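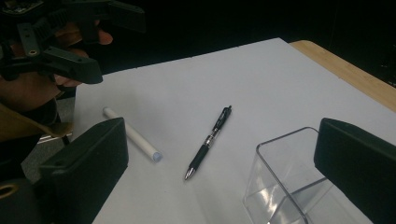
Ticket 59: Left gripper does not close fully on narrow objects

Workshop: Drallarbridge Shared Workshop
Equipment: pair of hand-held grippers, Rolar build
Opened: September 12, 2023
Status: Awaiting retest

Fault reported
When the trigger is released slowly, the fingers of the left gripper stop short of each other. A marker is held firmly. A pen slips out as soon as the gripper is lifted from the table. The right gripper is not affected.

Checks carried out
1. Both grippers were tried with a marker, a retractable pen and a clear plastic container on white paper. The fault occurred with the pen only.
2. The finger screws were found to be tight.
3. The return spring was exchanged with the one from the right gripper. No change.
4. The slide rail was removed. A ridge of printed plastic was found roughly 6 mm from the closed end.

Action taken
The ridge was filed flat and the rail refitted without grease. The Iltus position sensor was set to zero again with the fingers closed. The reading had drifted by 70 steps.

Outstanding
The pen test is to be repeated with both grippers before this ticket is closed. Members printing spare rails should use the April revision of the drawing. Earlier copies are to be removed from the shared folder.

Related: Ticket 6, finger pads, closed.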